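Reynaldo Policarpio, Restthorpe Institute for School History
This entry posted Wednesday, February 8, 2023.

The history of compulsory schooling is usually written from the statute book. A law is passed, an age is fixed, a penalty is named, and the historian moves on to the next law. I wish to argue that this habit has left us with a poor account of how attendance was secured, and that the missing part of the record lies in a source most departments have never cataloged: the registers and daybooks of the attendance officers.

The Restthorpe district is a fair case. Its attendance bylaw applied to every child between the ages of six and thirteen who lived within 2 miles of a public school. The text is short and leaves little room for doubt. The officers' daybooks show something looser. Families were visited, warned, visited again and very often left alone. In the harvest weeks of September the officer for the Wokgate ward made no entries at all, and the school board, which received his returns each month, raised no objection.

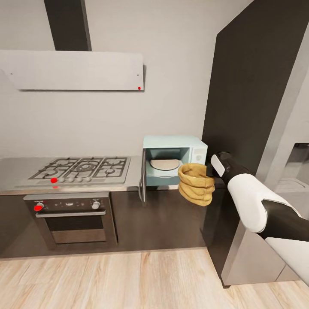 Eduardo Valente takes a different view. In his written response to an earlier version of this essay he maintained that the silence in the daybooks proves little. An officer paid by the quarter, he wrote, had every reason to keep thin records, and an empty page may tell us about the clerk and nothing about the children. He would have historians begin with the prosecutions, where at least two parties had to appear and a magistrate had to sign.

The objection deserves a careful answer. Prosecutions were rare. The Restthorpe court heard 60 attendance cases in its first decade under the bylaw, while the officers recorded 2,000 home visits in the same period. To begin with the court is to begin with the families who had run out of excuses, or who had quarreled with the officer, or who were too poor to pay a small fine quietly. Those families matter. They were not, however, the ordinary experience of the law, and a history built on them will make the law look harsher and more regular than it was.

There is also the question of what the officers thought they were doing. The Tavares daybook, kept by a former drill instructor of that name, is the fullest to survive. Tavares noted shoes. He noted whether there was a younger child at home and no adult to mind it, and whether the mother took in washing. On several pages he set down a date by which he expected a boy to return, and then moved the date. Nothing in the bylaw gave him the power to do this. The board's printed instructions required him to report each absence of more than three days, and he plainly did not. 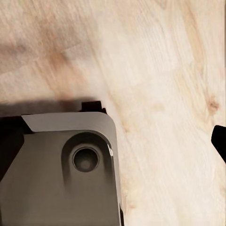
What the school returns leave out

It may be said that the schools' own returns supply the correction. They do so only in part. Head teachers were paid partly on average attendance, and the returns they sent to the board were prepared with that payment in view. At the Clusadov Street school, the roll shows 700 children enrolled at a time when the building had seats for far fewer. The inspector remarked on the figure, accepted it, and asked that the windows be repaired.

I do not suggest that the head teacher was dishonest. Enrollment was a loose term, and children who moved between wards were commonly kept on two rolls until the end of the year. The point is that the roll and the daybook were made for different readers, and that each is silent where the other speaks.
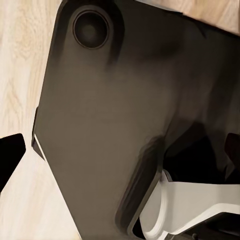
A child marked present on the roll may appear in the daybook on the same morning, found at the market with a barrow. Such conflicts have generally been treated as errors to be cleaned out of the data. They would be better treated as evidence, and I would ask those who supervise graduate work in this field to stop encouraging students to remove them.

A practical difficulty remains. The daybooks are scattered among town offices and family papers, and the paper is often poor. The Institute has asked the district archive to accept the surviving volumes on deposit — a modest request, still under review — and to list them by officer as well as by ward. Listing by ward alone hides the fact that one man's habits followed him from post to post. When Tavares was transferred to Wokgate, the September entries began.

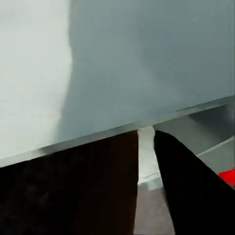 Dr. Valente and I are unlikely to agree on the weight to be given to the court papers, and his edition of them will be of great use when it is complete. My request to the profession is narrower. Before another general account of compulsory attendance is commissioned, the officers' books should be found, listed and read alongside the rolls, and the cost of doing so should be written into the grant from the start.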